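Compte rendu de la réunion d'équipement, site de Clundelside

Présents : Canan Dağdelen (animation), Murray Paquette, atelier, achats, informatique
Excusé : service formation
Début : 9 h 15
Diffusion : équipe Clundelside, copie à la direction de Pramthorpe

1. Approbation du compte rendu précédent

Adopté avec une correction au point 4 : la ligne « câbles et connectique » relève du budget de fonctionnement et sort donc du tableau des investissements. Les achats ont déjà modifié le fichier partagé.

2. État du parc

L'atelier fait le point sur les pinces à main. Les patins en caoutchouc s'usent plus vite que prévu au printemps. Ils sont changés en interne, mais le stock ne permettra pas de tenir jusqu'à la fin de l'exercice. L'atelier demande une commande groupée de 200 patins, avec livraison en deux fois pour ne pas encombrer la réserve.

Deux pinces sont revenues de révision chez Makhubela. La facture est conforme au devis. Le délai, lui, ne l'est pas : la révision a pris 26 jours ouvrés alors que le contrat en prévoit moins. Les achats écriront au fournisseur et demanderont l'application de la clause de retard.

Les sacs à dos sont en bon état, sauf une boucle de sangle ventrale à remplacer. Pas de dépense à inscrire.

3. Renouvellement des pinces : comparaison des offres

Deux offres reçues, Makhubela et Jamanley. Le tableau comparatif a été envoyé avant la réunion.

Makhubela : même modèle que l'actuel, pièces compatibles avec le stock, prise en main immédiate. Prix unitaire plus élevé, maintenance comprise la première année.

Jamanley : prix unitaire plus bas, maintenance en option. Les patins ne sont pas interchangeables avec les nôtres, il faudrait donc tenir deux stocks pendant la période de transition. Le fournisseur accepte un prêt de 3 unités pour essai, transport à notre charge.

L'informatique rappelle que tout changement de modèle impose de reprendre la procédure d'étalonnage et de vérifier la lecture des marqueurs. Ce travail n'est chiffré dans aucune des deux offres. Les achats demandent qu'il soit ajouté au tableau, en temps interne, avant toute décision.

Canan Dağdelen propose de ne pas trancher sur le prix unitaire seul et de comparer le coût complet sur la durée d'amortissement. Accord des présents.

4. Réseau et stockage

Le volume de données enregistrées dépasse la capacité prévue. L'informatique demande 2 baies supplémentaires. Une seule peut être financée sur l'exercice en cours, la seconde est reportée au budget suivant. Règle provisoire : transfert vers Pramthorpe chaque soir avant 18 h et purge locale après contrôle.

5. Organisation du travail en salle

Le travail à la pince se fait dans la salle au mur de briques, avec la table blanche comme mobilier de base.

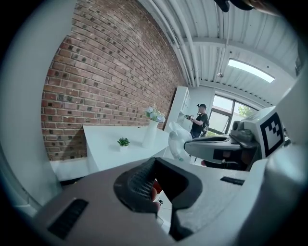

Murray Paquette estime que l'achat de pinces neuves ne servira à rien si le nombre de batteries reste le même. Il demande que chaque pince commandée le soit avec sa batterie de rechange et que cette condition figure dans la demande de prix, quel que soit le fournisseur retenu. Les achats n'y voient pas d'obstacle mais signalent que l'enveloppe devra être revue. La demande est retenue.

Un second chargeur mural est également souhaité. L'atelier vérifiera d'abord la puissance disponible sur le circuit. Mobilier : aucun achat cette année.

6. Calendrier budgétaire

La demande d'investissement part à Pramthorpe en mars. Les montants doivent être figés avant l'envoi, aucune ligne ne pourra être ajoutée ensuite. Les achats rédigent la note, Canan Dağdelen la relit et la signe.

7. Décisions

Commande groupée de patins : acceptée, en deux livraisons.
Prêt de pinces Jamanley : accepté, frais de transport sur le budget de fonctionnement.
Choix du fournisseur : reporté à la réunion suivant l'essai.
Baie de stockage : une sur l'exercice en cours, une au budget suivant.
Batteries de rechange : à intégrer aux deux demandes de prix.

8. Actions

Achats : courrier à Makhubela, bon de prêt Jamanley, note d'investissement.
Informatique : chiffrage de l'étalonnage en temps interne, devis de la baie.
Atelier : contrôle du circuit électrique, remplacement de la boucle.
Murray Paquette : liste des batteries en service avec leur date de mise en route.

9. Divers

Le badge d'accès à la réserve ne fonctionne plus le matin avant 8 h. Signalé au gestionnaire du bâtiment.

Fin de séance : 10 h 40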